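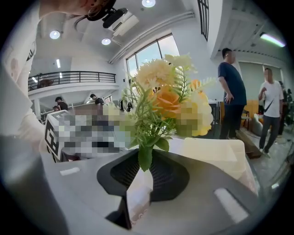
The flower task under way with one of the hand-held grippers, the bouquet's stem sleeve down in the opening.

Pestdale Robotics Club
September progress report to the Lastex Community Fund
Prepared by Nokuthula Chauke, club lead

Print this page | E-mail this page

Dear friends at Lastex,

I promised you a report once the new term had settled down, and I think it has finally settled down enough for me to sit and write one (Saturday, a little after five, with a cup of tea going cold beside me). Thank you again for your patience over the summer, and for the kind note you sent in with the second payment. I read it out to the students and they were very pleased with themselves!

You'll remember that our project this year is called Besia, and that the goal is to teach a small arm to do a handful of household jobs by learning from people doing them first. The students voted on the jobs back in spring. Setting a table won easily, folding a towel came second, and arranging flowers squeaked in by one vote after a long speech from one of our youngest members, who I suspect will run for office someday.

Where we are with the recordings

We told you in our application that we would have 499 good demonstrations by the end of the school year. As of this week we have 281 that passed review. Of those, 110 are the flower task, so the speech seems to have paid off. I would have liked a bigger total by now, but we threw out a whole batch of towel folding in the first weeks when we found that two teams had been starting from different corners of the towel. It was a painful evening, and the students took it better than I did. They wrote their own one-page guide afterward and taped it up by the sign-in sheet, and the batches since then have been much more even.

Flowers have been the favorite by a mile. We use artificial ones, which was your program officer's suggestion and a very good one, as they hold up to being picked up over and over. The orange rose has become a sort of mascot. What makes the task hard is that a bouquet is wider at the top than people expect, and the leaves and thin sprigs reach out to the sides and get in the way of whatever you are trying to look at. The students have learned to go for the wrapped part of the stem and to take their time. A slow, steady recording is worth more to us than a quick one, and I have said so until I am hoarse.

The students

Attendance has been steady, and we have 4 new members this term, all of whom had never touched a gripper before August. We pair each newcomer with somebody from last year for the first few sessions, then let them lead a recording themselves. I love watching the moment when the older student steps back and puts their hands in their pockets. Reviewing takes longer to learn than recording does, and a couple of our keenest recorders find it very dull, so we now swap roles halfway through each session whether people like it or not.

Training the arm

This part is further behind. The first model we trained on the table-setting recordings could reach for a cup and close on it, but it was shy about letting go. The second one is better. We have not yet trained anything on the flowers, and I don't want to promise you a date. My hope is to start once that set passes review from end to end and the labels are all in the same format, a job that has been mine and that I have been slow about.

Money

Spending is close to plan. Spare parts for the grippers came in under, and storage drives came in over by nearly the same amount. We would like your permission to move what is left of the travel line into a second review laptop. The one we call Sun (it runs hot) is shared by everybody, and there is a line for it most evenings.

Before the next report

We plan to finish the towel set, get all of the labels into one shape, and hold an open evening for families. You are warmly invited, and I will send the details as soon as the room is confirmed. Please do come and try a gripper yourselves. It is harder than it looks and a good deal of fun.

With thanks from all of us,
Nokuthula

Last updated: September

Comments (3)

gran_of_two: My granddaughter talks about the flower job all through dinner. Will the open evening be on a weeknight? I work late most days.

N. Chauke: We're hoping for a weekend afternoon! I'll post it on this page.

towelteam: For the record our corner was the right corner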